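The gripper that knows when to let go: a conversation with the lead software engineer at Duvlow

October 13, 2019

Duvlow occupies two rooms above a print shop. The larger one holds the benches, and the smaller one holds the server and most of the chairs. The company writes control and planning software for two-finger grippers, and its main product, a package named Zerkard, went to its first paying customers in May. The lead software engineer agreed to talk about what is in it, on the condition that the conversation stay on the code.

We started with the part that customers ask about most, the grasp controller. It runs in a loop that reads finger position and motor current, compares both with what the planner expected, and decides whether to keep closing, hold or back off.

"People think of gripping as one command," the engineer said. "Close. Then you have it. In our logs a close is a few hundred decisions, and the interesting ones are all near the end, when the pads touch something and the current starts to climb."

The difficulty is that current climbs for other reasons too. A stiff joint will do it. So will a cable pulling on the wrist. The first version of the controller used a single threshold, and the team spent most of a winter adjusting it.

"We'd tune it for a cardboard box and it would crush a paper cup. We'd tune it for the cup and it would report a grasp when the fingers had only started moving. I have a notebook with pages of thresholds in it. None of them are in the product."

What replaced the threshold is a small model of the gripper itself. Before a shift, Zerkard opens and closes the fingers with nothing between them and records the current over the full travel. That recording becomes the baseline. During work the controller subtracts the baseline from the live signal and looks only at what remains. The engineer calls this the empty stroke, and the term has made it into the customer manual.

"It's four strokes, actually, two slow and two at working speed. Friction isn't the same at both. We tried three and the estimate at low speed was noisy."

I asked how long the baseline stays good.

"Depends on the gripper. Grease moves around. Pads wear down. We check it again when the hand is idle over an open bit of table, and if the new one is far enough from the old one, the software raises a flag. It doesn't fix anything. It tells the operator to go look."

Pad wear turned out to be a larger subject than I had expected, and we stayed on it for a good part of the afternoon. Rubbery pads change the geometry of a grasp as they thin out or lift at the edges. The planner believes the fingers meet at a certain point, and over time that belief becomes wrong by a millimeter or two. For a large object it makes no difference. For a pen it does.

"There's a number in the config file called contact offset," the engineer said. "For a long time it was a constant that somebody measured with calipers when the gripper was built. Now it's estimated. Every time the hand closes all the way on nothing, we learn where the two pads really meet, and we move the offset a little toward that."

The update is deliberately slow. An early build trusted each reading completely, and a crumb of foam stuck to one pad convinced it that the fingers had grown. The planner then placed every grasp short for the rest of the morning. The current version takes 100 closures to move most of the way to a new value, and it throws out readings that disagree strongly with their neighbors.

Dust and stray fibers cause a different sort of trouble, this time in perception. Zerkard can use a camera mounted at the hand and looking out past the fingers. The picture from it always includes parts of the gripper, and the software has to know which pixels belong to the hand and which belong to the world.

"We mask the fingers out. You know the joint position, you know the shape, so you can project it into the picture and say, ignore everything in here. It works very well with a new gripper. Then a thread comes loose from a pad and hangs outside the mask, and your object detector gets very excited about a thread."

The first answer was to make the mask fatter. That hid the threads, and it also hid thin objects lying close to a finger, which are the ones a robot most needs to see before it closes. The engineer described the next six weeks as an argument with a slider.

The solution in the shipping version depends on motion. Something attached to the finger moves with the finger, while something on the table stays with the table. When the hand travels, Zerkard follows small features over several frames and sorts them into one group or the other. Features that ride along with the hand are added to a second mask, which is kept separately and cleared whenever the pads are changed.

"It isn't fancy. A thread swings a bit, so it doesn't follow the finger perfectly, and we had to loosen the test. If it's loose enough for a thread, then once in a while it's loose enough for a real object that got dragged. So there's a third group, called undecided, and the planner treats undecided as an obstacle."

Shadows got similar treatment. A hand working above a pale surface puts a gray patch right where the next grasp is going to happen, and the patch slides and changes size with the height of the hand. The team had hoped the detector would learn to ignore it. It mostly did, except at low height.

"We collected 3,748 frames of the hand over bare tables. Nothing to pick up in any of them. Light wood, dark wood, white plastic, a steel sheet we regretted. The right answer for every frame is that there's no object. That set is the most useful thing we own."

Each release of the detector has to pass that set before it is tested on anything else. Wood grain was the worst offender at first. Where the lines bend into long ovals, the older detector drew neat boxes around them and offered them to the planner as flat parts. Glossy patches of reflected light came second. The engineer keeps a folder of the worst results and shows it to customers who ask whether the system can be fooled.

"I'd rather they see it from us. The answer is yes, and then we talk about how."

The planner is the oldest code in the package and the piece the team is least fond of. It was adapted from Sakai, an internal tool that one of the founders wrote for a different kind of arm, and its assumptions still show. Sakai planned a full path from start to grasp and then carried it out without looking again. In Zerkard the path is cut into segments, and at the end of each the planner may throw the remainder away and start over from the latest picture.

"The cost is hesitation. You can see it on the arm, a tiny pause at every joint between segments. Customers asked us if something was broken. We got the pause down by planning the next segment while the current one is running, and now you have to know it's there to notice."

Some customers have asked for more speed and fewer checks. There is a setting for it. The engineer said support calls tend to arrive a few weeks after it is switched on, and that the first question the team asks is whether it has been.

We talked last about tooling. Every run is recorded, with camera frames, joint positions, currents and the planner's reasoning stored on one clock. A viewer called Devura plays it all back. An engineer can stop at any point, change a parameter, and see what the controller would have decided from the same inputs.

"Before Devura we debugged by standing next to the robot and saying, do it again. It never does it again. Now a customer sends us the log and we step through it at a desk. Most of what looks like bad control is a clock problem. The frame is late, so the hand is somewhere else than the software thinks."

The time offset between camera and joints is now measured at startup, by moving the fingers and checking when the picture shows the movement. If the offset is too large, Zerkard refuses to run with the camera enabled. That check has been unpopular with customers running old computers, and the team has left it in.

Asked what is coming next, the engineer mentioned slip detection. The present controller knows that it has something and has a fair idea of how hard it is holding on. It does not know that an object has begun to slide until the fingers have closed a little further, and by that point the object may be at an angle the planner did not ask for. The signal is probably there in the current, the engineer said, buried under gear noise. A test branch finds it around half the time.

"Half is no use to a customer. You'd be stopping for nothing all day. But a year ago it was a flat line, so we keep at it."

The slip work has no release date. The next version of Zerkard will carry smaller changes: a faster empty stroke, a warning when the second mask grows past a set size, and a cleaner config file in which contact offset can finally be read but no longer edited by hand.
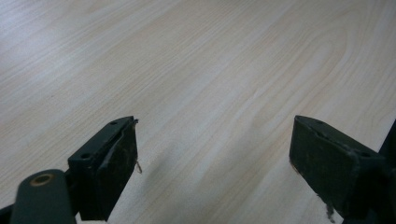
Gripper fingers open over a bare tabletop, with wear and loose fibers on the pads.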